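Has anyone finished The Salt Ledger by Hubert Ortner?
Books and Reading > Historical and Time-Slip Novels
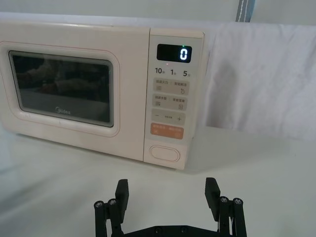

The Midea, in cream

rahel_g
Started Saturday, November 2022
I picked this up at the Trasby library sale for 2 pounds and I've been completely lost in it all week, so forgive the gushing! Marta wakes up in the harbour town of Morais in her own grandmother's girlhood, and for the first hundred pages or so she doesn't try to change anything, she just gets a job gutting fish and listens to people talk. I loved that. My tea went cold more than once. Has anybody got to the end, and does the brother come back? (Spoilers are fine, I'm dreadful and always read the last page anyway.)

bawan
Welcome to the club, Rahel. I finished it last January and I'm afraid I'm going to be the grump. It's 400 pages and I'd have cut the whole of the lighthouse section, lovely as the writing is. The brother does come back, but for one chapter, and Marta hardly speaks to him.

AlinaE
Oh Babar, no, the lighthouse is the best bit! That's where she finds the letters and works out that her grandmother knew who she was from the start. Without it the ending would come out of nowhere. I do agree about the brother though, I wanted a proper conversation between them and felt a bit cheated.

bawan
Fair enough about the letters, I'd forgotten they were in there. Still think it could be done in 30 pages and not the best part of a hundred.

braulio_p
I listened to it, almost 15 hours, mostly while decorating the back bedroom, and the lighthouse part flew by for me. Perhaps it's one of those books that suits being read aloud? The narrator does a smashing grandmother. Rahel, if you like this one do try his earlier one, Komby. No time travel, same sort of town, and a good deal sadder.

rahel_g
Thank you all, you are kind. I'm at the lighthouse now and so far I'm with Alina, sorry Babar! Komby is on my list, and I'll be back when I've met the brother.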